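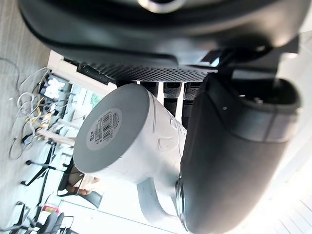 Item 149/A. White ceramic mug, underside with round barcode sticker.

Hire set 149: Mug and Cylinder
Grerimier Tabletop Hire, small items range

Set 149 consists of two small items for table displays, shop windows and photographic work: one white ceramic mug with raised decoration and one dark grey cylinder with a separate collar section. The items are stored and hired together.

Item A: mug
Material: ceramic
Colour: white, base grey
Decoration: embossed outlines on the side wall, including a rounded D-like shape; thin curved line just beyond the base
Base: flat, circular
Marking: round pale grey sticker with black barcode, centred on the base

The decoration is in relief only and shows best with light from one side. Under flat overhead light the outlines become faint at a distance. The sticker stays on the base during hire and should not be soaked. If the base will be in view, ask for a plain cover disc when booking.

Item B: cylinder
Colour: dark grey, lighter grey rim
Finish: matte
Form: hollow, open at one end, closed and rounded at the other
Detail: faint seam line just below the open end, marking off the collar 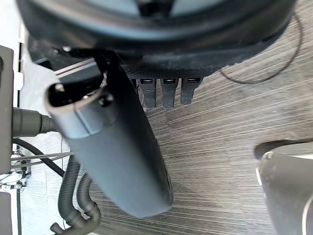
Item 149/B. Cylinder over grey wood-grain flooring, open end uppermost.

The closed end is rounded, so a stand or putty is advised for upright display. A clear ring stand (Rampersad type) can be added to the order. Do not fill the cylinder with liquid, sand or any other loose material. Do not grip or lift it by the collar.

Hire terms
Minimum hire: 12 days
Stock: 20 sets
Maximum load per outer crate: 12 sets
Deposit: 149 per order, refunded on return
Orders of more than three sets: allow two extra working days

Packing
Each set is sent in a Lelau divided box. The mug goes in the wider compartment, base down, with a card sleeve round the wall. The cylinder lies flat in the narrow compartment with foam at both ends. Return the items in the same box. Chips to the rim or base of the mug are charged at the replacement rate. Light surface marks on the cylinder are treated as normal wear.

Cleaning
Mug: warm water on the wall and interior, soft cloth, no abrasive pads.
Cylinder: dry cloth only.

Related items
Set 200, Calar display trays

Bookings: Myrto Economou
Returns and damage reports: Nabil Zoubi
Bookings for October close at 12 noon on the last working day of the month before.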